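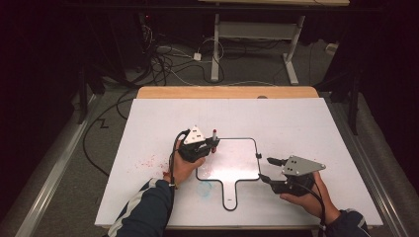 How should household waste be sorted before a hired bin arrives?

Separate it into four groups: items that can be reused, items accepted by the kerbside recycling service, items that need special handling, and general waste. Only the last group should go into the hired bin. Sorting in advance usually means that a smaller bin will do, and it lowers the chance of a contamination charge.

Preparing the garage or workshop

Clear a strip of floor near the door and mark out an area for each group. Work from the back of the room towards the exit so that sorted goods are not carried past unsorted ones. Heavy items such as pavers, tiles and old vanity units should be left where they are until the bin has been delivered.

Flatten all cardboard. Remove shelves and drawers from cabinets and stack them separately. Doors should be taken off old wardrobes, and any loose glass wrapped in newspaper, taped and labelled.

Items that must be kept out

Householders are reminded that the following are not accepted in general waste bins supplied through Olstead depots:

Paint, solvents, thinners and motor oil
Gas bottles, including empty ones
Car and household batteries
Fluorescent tubes
Asbestos sheeting or any material suspected of containing it
Tyres
Mattresses, unless booked separately

Small quantities of water-based paint may be left to dry in the open tin, out of reach of children and pets. Once the paint is fully hard, enquire at the transfer station whether the tin can be recycled. Solvent-based paint must not be dried in this way and should be taken to a chemical drop-off point.

Choosing a size

A 2 cubic metre bin suits a single-room clean-up or a modest amount of garden waste. Households clearing a full garage should measure the sorted pile once it has been stacked, multiplying length by width by height in metres. Allow extra room for bulky or awkward shapes, which leave gaps however well they are packed.

Soil, bricks and concrete are charged by weight and must not be mixed with light waste. Please request a heavy waste bin at the time of booking.

Placement

The bin should stand on firm, level ground. Where it is to sit on a driveway, lay timber planks beneath the contact points to protect the surface. Check for low branches and overhead wires, as the truck needs clear space above it to lower the bin. A permit is required for placement on the nature strip or roadway in the Dumia and Hodberg districts, and the householder is responsible for confirming that it has been issued before delivery.

Loading

Place flat items on the base first, followed by heavy pieces spread evenly from end to end. Fill hollow items, such as old tubs, with smaller rubbish. Light material goes in last. Nothing may rise above the rim, and a driver may decline to collect an overfilled bin until the excess has been removed.

Wear closed shoes and sturdy gloves at all times. Use the rear door, where fitted, for anything too heavy to lift over the side.

Garden waste

Branches should be cut to a length of no more than 100 centimetres. Shake soil from roots before loading. Green waste bins must contain plant material only, and plastic pots, ties and stakes should be taken out beforehand.

Bookings for September fill early owing to spring clean-ups, and householders are advised to reserve a bin as soon as sorting is complete.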